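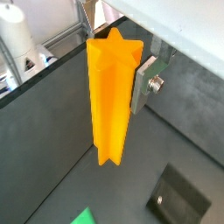 Section 4: Setting Up a Timed Discount

Rilness can run a sale on your online store while you sleep, provided you tell it when to start and, more to the point, when to stop. Have your product list imported before you begin.

1. Sign in to Rilness and open Promotions from the left-hand menu.

2. Click New Timed Discount. Give it a name you will still understand in June. "Sale new FINAL 2" has been used by every merchant before you.

3. Choose the products. You can tick up to 200 items by hand or pick a whole category.

Note: Gift cards are left out by default. Selling a $140 gift card at a discount, to be spent on discounted goods, is a generous policy but seldom a deliberate one.

4. Enter the discount as a percentage or a dollar amount. The box accepts either, and will not ask which you had in mind. Check the symbol beside it.

5. Set the start and end times. Both use the store's time zone, found under Settings > Store. New accounts are set to the time zone of our office in Tetalville, where you probably don't live.

CAUTION: A discount with no end time runs forever. Rilness takes the blank box at its word.

6. Write the banner text. Shoppers on phones see the first six words, so "We are so excited to announce that" will be your whole message.

7. Click Preview, then open the store in a private browser window and put something in the cart. Confirm the price there as well as on the product page.

8. Click Schedule. The status changes from Draft to Waiting.

Changing a sale that is already running

Prices update within four minutes. Carts filled before the change keep the old price until checkout or midnight, whichever comes first. Customers who notice will write to you.

If you use the Melnychuk theme, clear the banner cache after each edit (Design > Banners > Clear). Stores on Rullov can skip this step.

Questions about this section go to Conceição Meireles on the merchant desk, Monday excepted.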